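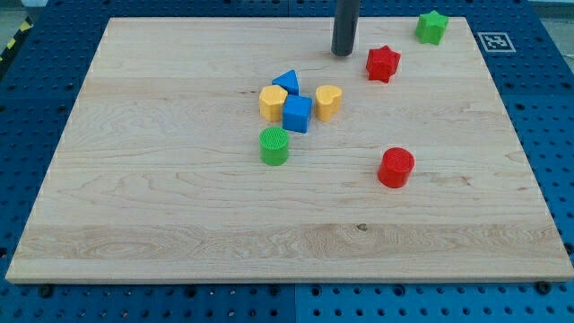 Hultmont bench, the block-pushing arm

I was against building it, and I've said so in the workshop often enough that Myrtle Pettigrew asked me to write the page for it, on the grounds that I'd be less likely to make it sound good. She had a point. Most pages about home-built robots are written by somebody in love with theirs, and you come away thinking the thing can lay the table.

Ours pushes toy blocks across a wooden board. Some evenings it pushes them where it was asked to. The notes follow the order in which we argued about things.

The arm
Second-hand, bought for 700 pounds from a fellow in Travley who swore all the joints were sound. One wasn't. Delphine Ruiz-Ortega stripped it down on a Monday evening and had it going again by closing time, so I'll grant that the repair was cheap. The price still wasn't.

The rod
No gripper. The arm ends in a dark grey rod with a rounded tip, and the rod shoves things. I thought it was a cop-out until I watched Delphine try to write the grasping code. A rod has fewer ways to go wrong. It also has fewer ways to be useful, and I'd like that noted somewhere.

The bed
Blue, full of holes, and much too bright for my taste. The holes are handy, I admit. Everything that used to be held down with clamps and swearing can go on with bolts, and the layout can be changed without drilling anything new. Where two panels meet there's a seam, and I was sure it would cause trouble. So far it hasn't.

The board
Maple, glued up from strips, with a little dark knot in the wavy band near the front. Myrtle picked it out and is rather proud of it. I said a sheet of painted scrap would do the same job and she said yes, it would. We have the maple.
My real complaint is the grain. Those long streaks look lovely to us and can look like edges to a camera. Delphine says the software copes. I've asked to see it cope with the lights turned down.

The blocks
Out of a child's shape sorter. Stars in red and green, cylinders in the same two colours, a blue triangle and a blue cube, a yellow hexagon and a yellow heart. Being chunky and bright, they're about the easiest things anyone could ask a robot to tell apart, so please bear that in mind before you congratulate it.
The doubled-up shapes are the interesting part. "Push the star" isn't enough to go on, and it has to be told which colour. "Push the blue one" is no better. Half our early failures were people giving it vague orders and then blaming the arm, and I was one of those people.

The tag
A small black-and-white square lying on the blue, up beside the far corner of the board. The software uses it to work out where the bed is. Somebody always wants to tidy it away. Leave it alone.

The first proper trial
We set it 54 pushes over one long session in August, each one a single block to be moved next to another. Delphine kept the sheet. Myrtle counted a push as good if the block ended up touching its partner, and I counted it as good only if nothing else had been knocked out of place on the way. By her rule it did well. By mine, 12 of them stood.
We still haven't agreed whose rule is fair. If I asked someone to pass the salt and they put the jug on the floor in the process, I know what I'd call it.

Clusters
The arm is at its worst when several blocks sit close together. Ask for the hexagon with the cube right up against it and you may well get both, plus whatever's behind. Out in the open, with clear wood all round, a single cylinder is no great test — though a cylinder standing on its end can still surprise you if the rod meets it off centre.

The hearts-and-corners problem
My name for it. The heart won't go straight. Push on one of the lobes and it turns as it slides, and then the arm corrects and turns it the other way. We watched it go on like that for 6 minutes one night before Delphine stopped it. She's put in a limit on the number of tries. I'd have put in a smaller one.

The name
Myrtle calls it Kowalczyk, and the name has stuck. I call it the arm.

Where it stands
It's a tidy bit of work and the bed is solid. I'll go that far. What I won't say is that it "understands" the board, a word that's crept into the workshop notebook and which I have crossed out twice. It finds coloured shapes on pale wood and moves a rod. Show me the same arm with eight odds and ends out of a kitchen drawer and I'll think again.

Delphine has started on a second program, which she's calling Ditance (she says the spelling is deliberate), and it's meant to plan a route round the other blocks before it moves. I've seen it run once. It went round the red cylinder very neatly and then hit the green one.

Bench times are on the door. If you want to try it, ask Delphine first, and say the colour.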